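Why my planner was slow, and a small fix

For two weeks I was sure that the collision checker was the problem. I work on the motion planner for a setup with two arms and one table, all in simulation for now, and some plans took more than 55 seconds. Gudrun Holmgren told me to log first and guess later. I did not listen, and I lost those two weeks.

When I finally logged every call, I saw that one query made 2179 attempts at inverse kinematics before the first useful path came out. The checker was fast. My sampler kept asking for elbow positions that the other arm makes impossible, and it forgot each failure at once.
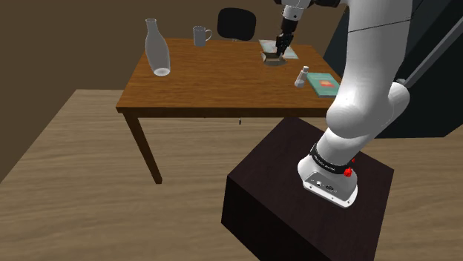 So I wrote a small cache, which I named Votby. It divides the workspace into cells and remembers which elbow positions have failed in each cell. When an object moves on the table, only the cells near it are cleared. With the cache, the same query finishes in 4 seconds on my old laptop, and I ran it 1000 times with different seeds to be certain.

One thing is still ugly. If both arms replan in the same cycle, they can read an old cell and both believe that the space is free. Iolo Samuel suggests a lock for each cell, but I am afraid of what it does to the control loop, so at present one arm simply waits for the other. I want to try his version in May, after I have cleaned up the logging code.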